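Chapter 4
Close Calls: When a Few Votes Decide Everything

Every election night has its blowouts, and they are quickly forgotten. The close ones are where the fun starts! In this chapter we'll spend our time on the small contests, the kind settled in school gyms and town halls, and we'll begin with one of my favorites: the race for mayor of Brisville.

Two people wanted the job. When the first count ended, they were 16 votes apart, with 287 absentee ballots still in their envelopes. Think about that for a moment. Most of the town had gone to bed believing the race was over, and the ballots that could flip it hadn't even been opened yet.
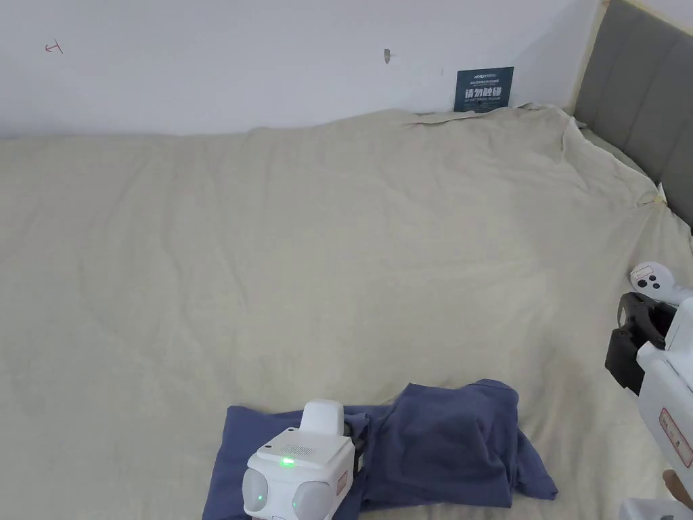

Darragh Ní Chonaill remembered telling the clerk that she wouldn't give a victory speech "until the last envelope is flat on the table," and she kept her word. The late ballots cut her lead to 2. A recount followed, and it took 90 minutes (far less than the argument over whether to hold one).

What makes a lead shrink like that? Absentee voters are often a different crowd from the people who line up in person - older in one town, younger in the next - so their ballots can lean another way entirely. We'll see the same pattern in Oltetti, where it ran in the opposite direction.

Before you read on, look up how your own county handles a tie. Some hold a new election. Others draw lots, and yes, that can mean a coin toss! Section 4.1 starts with the rules for recounts and who gets to ask for one.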